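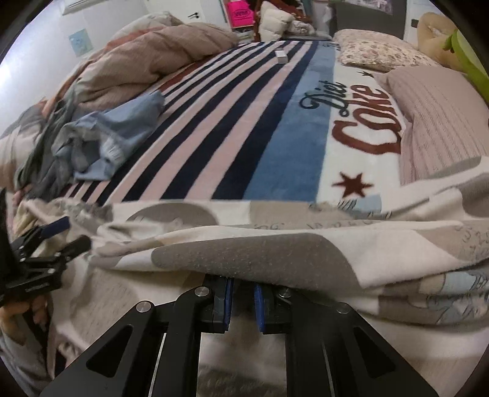

**How do I get a local paper to correct a story after the editor who ran it has left?**

Write to whoever is acting editor now, and copy the publisher. Put the exact sentence that's wrong, the exact sentence that would be right, and your proof in one short email. The paper is responsible for what it published, so it doesn't matter much that the person who signed off on it is gone.

More details from me (original poster) below, plus the longer answers.

---

**Details**

Posted 9 April 2020 by Anathi Swanepoel

Sorry for the rush, typing this on a break. Our paper here in Loston ran a piece in March on the parking fund. Said I was "paid $2775" by the fund. I wasn't paid anything. I run a small print shop, and $2775 was the total printing bill over a few years, most of it went to a different shop. My part was under 900 and I have the invoices.

I called. The editor, Lavoie, was nice about it and said send it over. Sent it. Nothing. Then I find out Lavoie resigned and the whole paper is being run out of the Kiltent office, two counties away. The reporter was a freelancer and her email bounces.

Story is still online and it's the second thing that comes up for my name. I don't want to sue anybody. I just want the line fixed. Do I start over? Who with? And do they have to fix the online one, or only print?

---

**Answer 1** (accepted)

Worked a copy desk for a long time, chain papers mostly. Start over, yes, but say in the first line that you already asked and when. That matters later if it gets ugly.

Who to send it to:

- the acting editor. Look at the masthead, usually page 2 in print or the "contact" page online. If it only lists Lavoie still, call the front desk at Kiltent and ask who approves corrections for the Loston paper. Use that word, corrections. If you say complaint you get circulation and they ask if your paper was wet
- the publisher, as a cc
- the general newsroom address, also cc

Keep it under 100 words if you can. Something like:

> On [date] you published a story headlined [headline]. It says I was "paid $2775" by the parking fund. That is incorrect. The $2775 was the fund's total printing cost, to more than one vendor. My shop's invoices are attached. I first reported this to your former editor on [date]. Please correct the online story and print a correction. I can be reached at [phone].

That's all. No history of the feud, nothing on the reporter, nothing about lawyers. Editors get a lot of angry mail and the short calm one with attachments gets done before lunch.

Attach the invoices as one PDF. Also save a copy of the story as it is today, screenshot *and* a PDF with the web address showing. Sometimes they quietly change the line with no note and then you can't show what it said.

On print vs online – ask for both, in the same email. They're often handled by different people now and if you only ask for one you'll get one. Online should have the line fixed and a note at the top or bottom saying what was changed. Print will be two lines on an inside page that hardly anyone reads. Take it anyway.

Give it 7 days, then call. Don't email again, call.

---

**Answer 2**

Not a lawyer but look up your state's retraction law before you get too relaxed. A lot of states have one. Some say you have to demand a correction in writing withn a certain time or you lose the right to some kinds of damages later. You said you don't want to sue and thats fine, but a dated letter costs a stamp. Certified mail if you can get to a post office. Keep the green card.

Phone call to Lavoie probably doesn't count as written. The email might. Find it in your sent folder and print it.

Also one thing, "total printing bill" – are you sure of that number? If the fund's own report has it wrong then the paper will say they quoted the report, and they'd have a point. Check with the fund first.

> **Anathi Swanepoel:** Report is right, I have it in front of me. There's a table, the reporter just took the bottom line. Found the sent email too, thanks.

> Good. Attach that page as well then.

---

**Answer 3**

just post it on their facebook page, they answer in like ten minutes when its public. worked for my cousin with an obituary

> **Reply from Answer 1:** An obit is paid copy, different department. I'd hold off on this. Once it's a public argument somebody upstairs says don't respond to it. Email first.

---

**Update from Anathi Swanepoel**

Called Kiltent, asked for corrections, got a real person. Acting editor handles four papers. Sent the short version with the invoices and the table page. She wrote back that she's looking at it and asked for the name of the other print shop, which I gave her. Online line still says the same as of tonight. Will post if it changes.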